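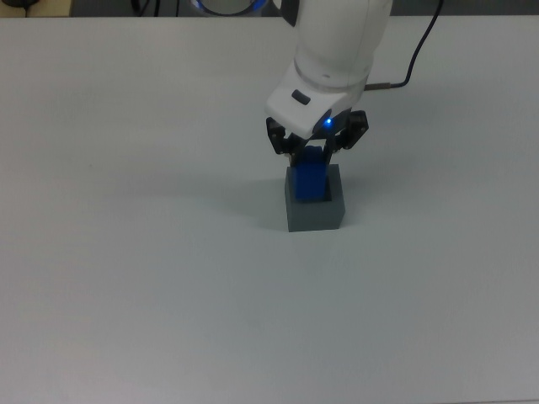
Mudovine is looking for adults who can put a small thing into a slightly larger thing and then tell us how they feel about it. We're writing the instruction booklet for Pila, a tabletop packing game with very few parts, and our current draft has upset almost everyone who has read it. The opening move is a blue block and an open gray box, one to go inside the other. You would think that needed a sentence. Our draft gives it a page and a half, with a footnote.

What you'll do

You'll come to our workroom, sit at a table, and be handed a booklet. You'll follow it as written, even where you can tell it's wrong, and say out loud whatever comes into your head. Swearing is fine and has been some of our most useful feedback so far. One session takes 33 minutes, then there's a short chat with Aba Lamptey, who wrote the footnote and would like to hear about it directly.

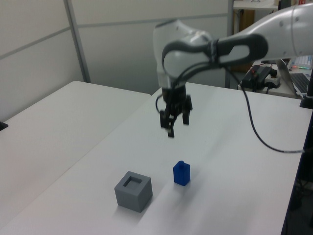

Blue block, gray box, white table.

The peg on top of the block is where most of the arguments start. Page two says "upright" and never mentions which way that is. Some readers take the peg as a handle, some as a foot, and one gentleman put the block down and asked for his coat. Grímur Arnardóttir has since rewritten page two in what he calls plain English. We'd like a second opinion.

Who we want

People 18 and over who read English comfortably and can sit at a table for half an hour. No experience with games is needed. If you're the one in your household who assembles the bookshelf, please apply. If you're the one who has been asked to stop, please apply sooner.

We can't take anyone who has worked for Mudovine or Rindach, or anyone who took part in the spring round. All 161 of you were very kind and now know too much.

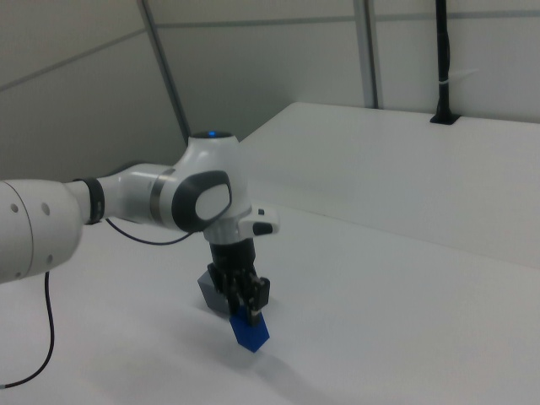

What you'll get

You'll be paid $65 at the end of your session, whether or not you reach the last page. Coffee and tea are provided. We'll also cover parking in the lot behind the building, provided you bring the ticket in with you. Bring your reading glasses if you use them, as page four is set rather small.

How to apply

Write to Ewurabena Amoah at the Mudovine front desk with your name, your age, and the times of day that suit you. Sessions run through August, mornings and early afternoons. Tell us in a line or two about the worst instructions you've ever followed. Please keep it short. Last time we got one of more than 2,000 words about a crib, and Ewurabena read all of it.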